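Notes for anyone picking up the wide-lens gripper trials. September release, second version of the set.

# Skindville wrist-camera trials (simulated)

This set came out of a plain question. We had a narrow wrist camera on the simulated two-arm table and wanted to know whether a very wide one would let us drop the fixed overhead view. Everything in the folder is rendered. There are no recordings from real arms in this version.

## What was compared

Two camera models, on the same arm, with the same parallel gripper:

- **Stekumano**: narrow view, almost no bending of straight lines, fingertips only just in view
- **Skastodska**: circular wide view, strong bending towards the rim, black corners

Both are our own names for lens settings in the simulator. They don't correspond to anything you can buy.

The controller is the Vlček one, unchanged between the two. We thought about tuning it separately for each camera and decided against it -- the point was to swap a single part.

## Contents

| Item | Count |
|---|---|
| Episodes, total | 2,253 |
| Episodes with the wide camera | 1,462 |
| Episodes held back for testing | 184 |
| Arms on the table | 2 |

The remaining episodes use the narrow camera. The held-back ones are drawn from both cameras and are listed in `heldout.txt`. Please don't train on them, even for a quick check.

## Layout

```
episodes/
 wide/
 narrow/
lens/
 wide.yaml
 narrow.yaml
heldout.txt
```

Each episode folder has the wrist frames, the joint positions of both arms, the finger opening and a short text file with the task name. Joint positions are in radians and finger opening is in metres. An early copy had the opening in millimetres. If your values look a thousand times too big, you have that copy and should fetch the set again.

## Using the wide frames

Frames are stored as rendered, without straightening. We tried straightening them first and lost too much of the rim, where the other arm often shows up. `lens/wide.yaml` has the values you need if you want to do it yourself.

Mask the black corners before working out any average brightness. We forgot to do this at first and the exposure matching came out wrong for the whole wide half.

The gripper body takes up a good part of the lower middle of the view. It can hide small things lying close to the wrist, so an object missing from one frame may still be on the table. Check the frames on either side before marking it as gone.

## What we found

The wide camera was better for keeping track of the second arm and for noticing things near the edge of the table. The narrow one was better for the last bit of the approach, when the fingers are close to the object and fine position matters. Near the rim the wide view squeezes things together and our position estimates got worse there.

We have kept the overhead view for now. A wide camera on one wrist and a narrow one on the other is the next thing to try -- the simulator already allows it, but the logging code does not.

## Known problems

- Some narrow episodes start with the gripper already closed. They are harmless for most uses but will upset anything that expects open fingers in the first frame.
- Task names are not consistent. `pick_bottle` and `bottle_pick` are the same task.
- Shadows are switched off in both halves.

Wide camera, fingers open, second arm across the table: 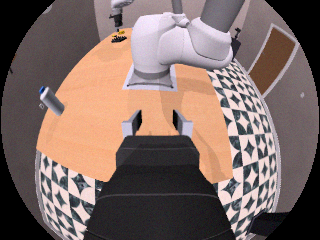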